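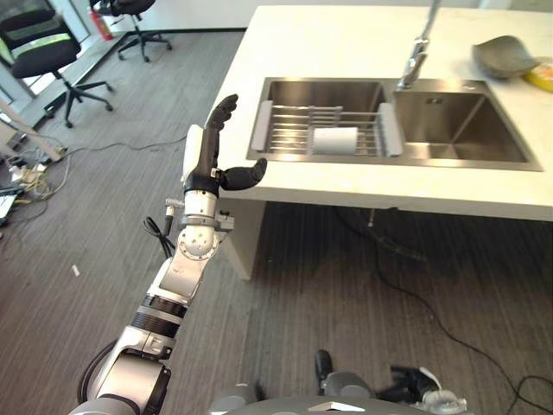 Lamura Chapel will read the whole book of Psalms out loud this October, all 150, start to finish, and the public is invited. Readings are in the main room at Thibodeau Hall. Sign-up sheets and the reading schedule will be on the white countertop by the sink, so stop there first and then find a seat. No cost to come. No need to be a member of Lamura or of anything else.

Category: Church & Community Events
3 min read

FOR RELEASE: July 2021

The reading is called the Harura Psalms, after the old Harura meeting where several of our families first worshiped. It runs three evenings. Readers take turns at the lectern and each gets a short block of psalms, except whoever gets Psalm 119, who gets that and nothing else. (Isabelle Robichaud has asked for it. It is hers.)

"People know the 23rd and maybe the 100th and then it gets thin," said Pastor Vernon Lemieux. "I include myself. I want to hear the angry ones and the tired ones, in order, in a room with other people."

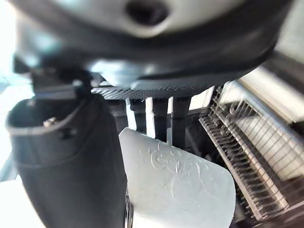 Readers are still needed. 17 have signed up so far and we would like more, espescially for the last evening. You don't have to be a good reader, just a willing one. Any translation is fine and so is any language, Ghislain Paquette will be reading in French. The lectern at Thibodeau has a slick top and Bibles slide right off it, so bring something to go underneath. The dark crosshatched strip in the picture has the right kind of texture. A piece of shelf liner works too. Large-print copies available, ask at the door.

Between blocks there will be singing, unaccompanied, led by Iason Karras. Metrical psalms mostly, tunes most people will pick up by the second verse. Words printed. No hymnals this time as the binding on ours is shot. Anyone who wants to learn the tunes ahead can come to a sing-through before the first evening, time to be announced from the pulpit and by email. 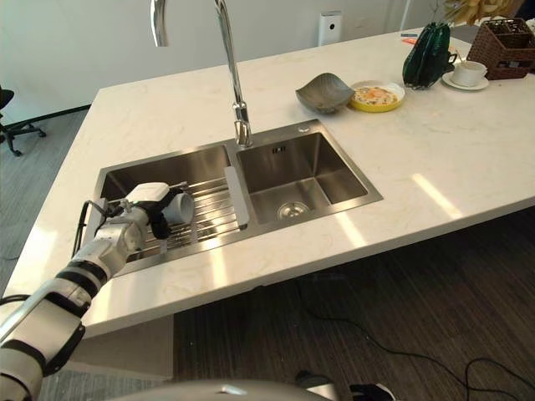 The double sink, with the roll-up drying rack across the left basin.

Children are welcome for all of it. There is a side room for the ones who need to run. Young readers may share a block with a parent, and we have set aside the Songs of Ascents (120 to 134) for families because they are short. Please put the childs name on the sheet as well as yours so we can call them up properly.

Parking is in the Medel lot, enter from the back. Front steps are steep, the side door is level. Hearing loop in the first 5 rows on the left.

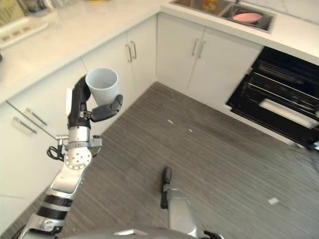

A simple supper of soup and bread will be served each evening before the reading begins. Donations go to the roof. Venkatesh Kurian is running the kitchen again and would like to know about allergies in advance, not at the table. Tea after, in plain white cups like the one in the photo, and please bring yours back to the sink when your done. Leftover bread goes home with whoever wants it.

To read: send your name, which evening, and whether you'd like a long block or a short one. First come first served but we will try to be fair. To listen: just come. Late arrivals fine, leave when you need to, quietly.

Evening dates and start times will go out with the full schedule. Churches wanting to send a group of readers should write to Pastor Lemieux care of Lamura Chapel, and the sooner the better as the long blocks are going.

Posted in: Events, Worship, Psalms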